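Corrugated box

Print this article
E-mail this article 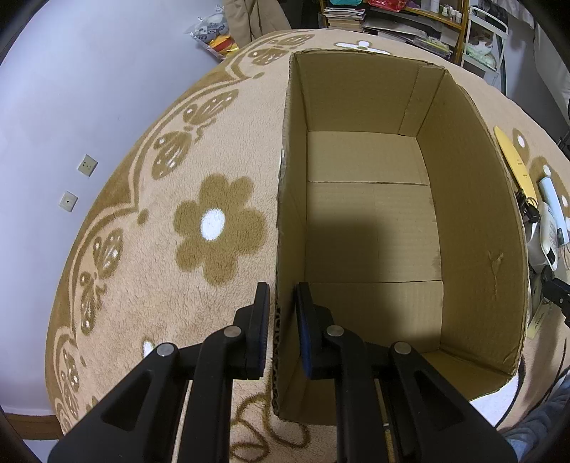
A corrugated box is a shipping or storage container made from corrugated fiberboard, a sheet material with a fluted inner layer glued between flat outer layers. The flat layers are called liners and the wavy layer is called the medium. In everyday speech such a container is usually called a cardboard box, although "cardboard" is also used for the thin, solid board found in cereal packages and shirt backs. The structure is easiest to identify at a cut edge, as on a carton with its flaps removed, where the fluting is exposed as a wavy band running down the wall. The same kind of carton, seen from above, shows a seam across the floor where the bottom flaps meet. An edge cut by hand tends to fray with handling, because the liner fibers are no longer protected by a fold.

Structure

Single-wall board consists of two liners and one medium. Double-wall board adds a second medium and a third liner and is used for heavier contents. In an upright box the flutes normally run vertically, from bottom to top, so that each flute acts as a small column under a stacked load. A box laid on its side loses much of this strength.

Most of the load in a stack is carried at the four vertical corners. The middle of each wall bows outward or inward under pressure and contributes less. For this reason boxes stacked directly on top of one another, corner over corner, hold more weight than boxes stacked in an overlapping pattern like brickwork.

Paper fiber takes up moisture from the air. In damp storage, such as a basement in August, a box may soften without any visible wetting and the lower layers of a stack may begin to lean. Drying restores part of the stiffness, but creases and crushed flutes remain weak.

Common forms

The most familiar form is the slotted box, which is cut and scored from one flat sheet. The side walls are joined at one corner by glue, tape, or staples. Four flaps at the top and four at the bottom fold over to close it. In the regular version all 8 flaps have the same depth, and the outer pair on each face meets in the middle. Where the outer flaps overlap completely, the box is described as full overlap – a heavier form, used where the bottom must carry more weight.

Other forms include the half-slotted box, which has bottom flaps only and is left open or covered with a separate lid; the telescope box, in which one tray slides over another; and the die-cut mailer, which locks together with tabs and needs no tape.

Opening and removing the flaps

A taped box is opened by cutting along the tape line with a short blade, held at a low angle so that it does not reach the contents. Staples are pulled before the flaps are lifted. Pulling a taped flap by force usually tears the outer liner and leaves a rough patch to which new tape will not hold well.

Flaps are removed when a box is to serve as an open bin. The cut is made along the score line, where the flutes are already crushed and the board is thinner. Two passes with the blade give a cleaner edge than one heavy pass. Removing the top flaps has some effect on stiffness: the long walls are free to bow at the top, and the box should not be stacked afterward. Rohani Sembiring, in the household storage handbook Dralness, recommends leaving the short flaps in place and folding them down inside the box, where they reinforce the end walls and provide a smooth rim for the hands.

The bottom seam of a reused box is commonly taped again, inside and out, with the tape running at least 2 inches up each end wall.

Uses in the home

Empty boxes are kept for moving, for seasonal storage, and for sorting items during tidying. An open carton placed on the floor is a common sorting bin, since small articles can be dropped in from any side. On deep carpet or a plush rug, a filled box is lifted and not pushed, as the lower edge catches in the pile and strains the bottom seam. Scuffs on the inner walls are typical of reused boxes and do not affect strength. Crushed corners do.

Manikandan Varghese describes a sorting method in the Pirkness guide to small apartments that uses open boxes of one size, each marked on two adjacent walls. Marks on the lid or flaps are avoided because they disappear when the box is opened or stacked.

Storage and disposal

For flat storage, the bottom tape is slit and the box is folded along its existing corner creases. Flattened boxes are kept upright or in a level pile, off a concrete floor. Repeated folding weakens the creases, and a box that no longer stands square when set up is generally retired.

Clean corrugated board is accepted by most paper recycling programs. Boxes are emptied and flattened first. Loose plastic wrap, foam, and packing peanuts are taken out. Small amounts of tape are usually tolerated, but board soaked with grease or food is often refused. Plain brown board without a glossy coating may also be torn up and added to compost, or laid flat under mulch to suppress weeds. Tape and labels are peeled off beforehand.

See also: Carton; Folding box; Packing tape; Paperboard

Print this article
E-mail this article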